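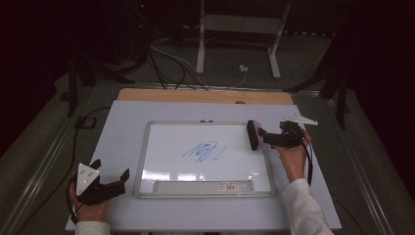

Wiping the board, and what it taught us

If you've dropped into the Ramula lab on a Wednesday lately, you will have heard a lot of squeaking. That's the wiping project, and we finally have a result worth sharing!

The question was a simple one. When people show a robot how to clean a whiteboard, using a pair of hand-held grippers, does it matter how messy the board is? Our early demonstrations were all very tidy: one short line, one clean stroke of the eraser, done. The robot learned that stroke beautifully and then fell to bits as soon as it met a proper scribble. It would wipe the middle, lift off and leave the tail behind.

So for this round we asked for loops, wiggles, long wandering lines and the odd word, in whatever colour was to hand. We collected 935 demonstrations that way and trained the same model on them, with nothing else changed. On boards it had never seen, it now goes back for the bits it missed. The first time it did that, there was a cheer you could probably hear in Rutherford (the building, that is, two doors down).

The part we like best is that we didn't need more data, only more varied data. Our older set had 2,000 tidy demonstrations and did worse on every kind of scribble we tried. It also helped to keep the left hand busy. Recordings where the second gripper took part in the job, steadying the board while the other one wiped, gave a calmer robot that pushed the board about far less.

There is plenty still to sort out. Pressure is tricky, because the grippers record where the hand goes but not how hard it presses, and old ink needs a firm rub. Glare off a shiny board also upsets the model now and then, and it will happily scrub at a reflection for 4 or 5 strokes before moving on.

Next month we start on tables and trays with our friends at Sumance, using the same grippers and the same approach. If you'd like a go at recording, the sign-up sheet is on the lab door. Sessions run in the afternoon, and you don't need any experience with robots at all.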